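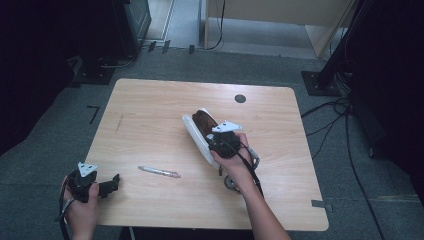
Plurnside Adult Reading Program
Progress report to the Villalobos Fund, second quarter of the grant
Prepared by Dayana Quintero, February 4, 2018

Enrollment stands at 171 adults against a target of 300 for the full year. Evening classes are full. Morning classes are not, and we have moved two of them to Saturday starting in March.

Of the learners who took the fall reading test, 95 moved up at least one level. Scores for the Jivbridge site are missing from that number. The answer sheets came back late and Fulgencio Magaña is still entering them.

Staffing: we have nine paid tutors. One left in the fall and the position was filled after a gap of three weeks, during which the beginner group at Jivbridge was combined with the intermediate group. Attendance dropped and has mostly recovered.

Spending is under budget on books and over on bus passes. More learners asked for passes than we planned for -- the route past Jivbridge was cut and many now need two buses. We request permission to move the unspent book money to the transportation line. A revised budget is attached.

Still open: the lease on the second classroom, and the spring test dates.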